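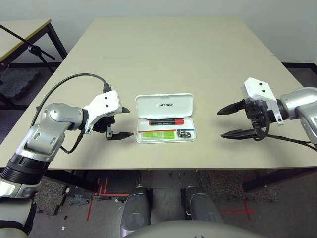
Kilstead Open Day is a small set of recordings made during the October open day at the Kilstead lab. Visitors stood behind a line and watched a two-armed robot work at a table with small everyday items. Most of the recordings are of the case task: a white plastic case with UNITREE printed inside the lid stands open on a beige table, with a red marker in its upper compartment, and the two grippers work from either side. The other recordings use the same table with different items.

Contents

532 recordings in total. 529 are complete. The other 3 stop early and are listed in incomplete.txt. They are kept in the set so that the numbering matches the paper log.

Folders

case/ the open case
table/ single items on the tabletop
talk/ slides from the Pumedby talk, PDF only

Each recording has a video file and a text file with the joint positions. Times are local. The first session started at 10 a.m. and the last one ended a little after 4 p.m.

Known problems

Both arms were driven by an operator all day. Nothing in case/ or table/ should be used to judge a trained model.

Operators changed at lunch, and the afternoon recordings are slower. The column "shift" in index.csv says which is which.

Audio was removed because visitors were talking.

Splits

80 recordings are held out for testing. They are named in test.txt. Grandov used an earlier split, so results from that one can't be compared with results from this one.

Storage

The master copy is on the Ljungberg server. Report bad files through the issue page and give the recording number.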